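Last updated: September

Jidia Adds Tableware to Its Play Food Line

BUSTELSIDE – Jidia will begin selling small colored plates this September to go with its play food. The plates come in 2 colors, pale pink and pale mint green, and are sold singly or in sets of 8.

"Parents kept asking us for something to serve the food on," said Dirceu Batista, who runs the Jidia shop in Bustelside. "A child can set out an apple on a plate and call it lunch."

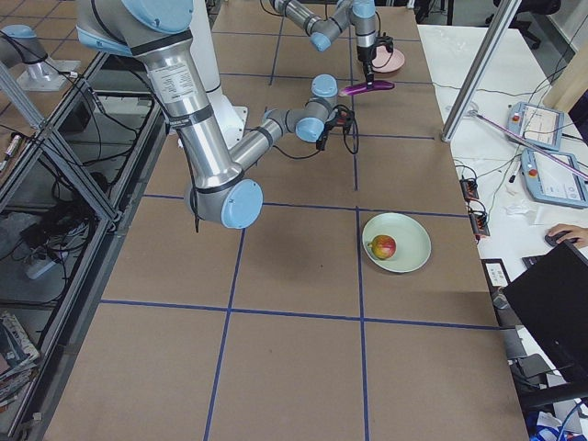 Can the plates be used for real meals?

They are made for play only and should be kept out of the oven and microwave.

Sets will be in the Bustelside and Alcaraz shops from 9 a.m. on opening day. Shops wishing to stock the line can contact Osvaldo Cavalcanti at Proveck, the distributor.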